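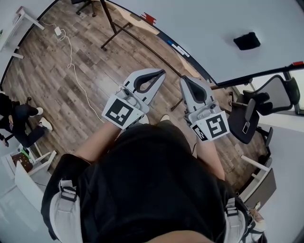 Both grippers held out at arm's length, rear markers facing the wearer.

Mounting and checking the rear markers on a pair of hand-held grippers

Posted Dec 11, 2020, in Follex build notes

This page covers fitting the printed markers to the finished gripper bodies and checking that a head-level camera can read them. It assumes the fingers open and close freely and the pads are already glued in. If they are not, go back to the finger assembly page first.

You will need

Two assembled grippers
White marker plates, printed flat side down
Marker sheet, matte paper, printed at 100 percent scale
Spray adhesive
M3 screws, 4 per plate
Steel rule or calipers
Harness with head camera

1. Print and measure

Turn off "fit to page" in the print dialog. Measure the black square on the large marker along both edges. It should be 53 mm. If the two edges differ by more than half a millimeter, the printer is stretching the page along the feed direction; use another printer. Do not correct for it in software. The pose solver assumes a square.

Leave a white border on all sides when you cut. The detector finds the edge of the black area by contrast, and a marker trimmed to the black will drop out over a dark floor.

2. Glue the sheet to the plate

Spray the plate, wait one minute, and roll the paper down from one edge. Bubbles under the paper bend the pattern and show up later as jitter in the yaw angle. Glossy laminate is not worth the trouble under ceiling lights.

3. Attach the plates

The plate goes on the back of the body, above the handle, so that it faces the wearer when the arm is forward. Start all the screws before tightening any. The holes in the Mansour revision of the body are slightly undersized and need to be cleared with a 3 mm bit by hand.

The small side marker goes on the right gripper only. It picks up the pose when the wrist turns far enough that the rear marker is seen edge-on. Its ID must differ from both large ones.

4. Route the cable

Run the right gripper's cable along the inside of the forearm and leave slack at the elbow. Bend the arm fully before fixing it. A cable that is tight at full bend will pull at the connector.

5. Check detection

Put on the harness, stand clear of furniture, and hold both grippers forward at chest height. Start the viewer and record one minute, opening and closing each hand slowly. Our last run at the Naltport workshop gave 1,557 frames, with the left marker missing in 149 of them. Almost all of those came from one stretch with the wrist rolled outward.

If dropouts are spread evenly through the recording, lower the exposure time before changing anything else. If they come in blocks, look at the wrist angle in those frames.

Save the marker sizes and IDs in the config file next to the recording. The July version of the loader reads sizes in meters, so 53 mm is entered as 0.053.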